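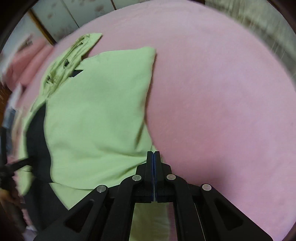 HOME SAFETY > Laundry and Folding Areas

Search this site Enter keywords Go

Folding Area Walk-Through, with Comments
Kitetti House, upstairs laundry and folding room
Sheet 1732, July round

A few words before the list. We do so much of our folding on sheet-covered surfaces these days that I've given them their own part of the checklist, and I've left plenty of room for comments (mine tend to run over, as anyone who has read the earlier sheets will know!). Mark each line OK, FIX or N/A, and please write something beside every FIX, even if it's only a word or two.

PART A. The surface

1. Sheet lies flat, with no ridge to catch a sleeve or a finger. OK
Comment: The pink sheet is on at the moment and I'm very glad of it, as a pale green shirt or jacket shows up beautifully against it and you can find your edges without squinting. Smooth it out again between loads, please.

2. Sheet tucked in on all sides, nothing trailing on the floor. FIX
Comment: The side nearest the door had worked itself loose and was hanging low enough to step on. I tucked it back in, but it wants the clips from the Vergara box, which I couldn't find. If you've borrowed them for the ironing board cover, no hard feelings, just bring them back.

3. No pins, needles or snipped threads left on the sheet. OK
Comment: Run a flat hand over it slowly before you begin. I did this at 5 p.m. and all was well.

PART B. The clothes

4. Buttons checked and firmly attached. OK
Comment: Small dark buttons are easy to follow on light green cloth, and a loose one soon shows itself if you give each a gentle tug. Anything that wobbles goes in the mending basket, please, and not back on the pile with good intentions. We have little ones visiting this room and a button is just the size they like.

5. Pockets emptied. FIX
Comment: Found a pencil stub and a folded receipt in the waiting pile. Please check at the hamper, again before the wash, and once more when folding, tiresome as I know that sounds.

6. Darks kept apart from pale things until fully dry. OK
Comment: Do look underneath and inside as well. Where there's navy or black up against a light green, it might be a lining or a separate piece altogether, and it's worth lifting the fold to find out. If it's separate, give it its own pile.

7. Collars and plackets opened out before the final fold. N/A
Comment: More of a tidiness point than a safety one, I admit, but I've kept it on because a bunched collar is where a forgotten pin likes to hide. Loose folding is perfectly all right for a first pass.

PART C. Iron, cords and lights

8. Iron unplugged and standing on its rest. OK
Comment: The Ultix was off and cool to the touch. Thank you, whoever used it last!

9. Cords clear of the walkway. FIX
Comment: The lamp cord has crept across again. I've run it behind the shelf for now, and a proper cord cover is on the shopping list.

10. Bulb no higher than the lamp's marked limit. OK

PART D. Shelves and products

11. Heavy bottles on the bottom shelf, caps tight. OK
Comment: The big Flistance softener has moved down at last. My wrists are grateful.

12. Nothing stacked in front of the window. OK

To do before the next round: clips for the sheet, cord cover, and a new lid for the mending basket. Clip this sheet behind the door when you've read it, and add your own comments underneath in pen.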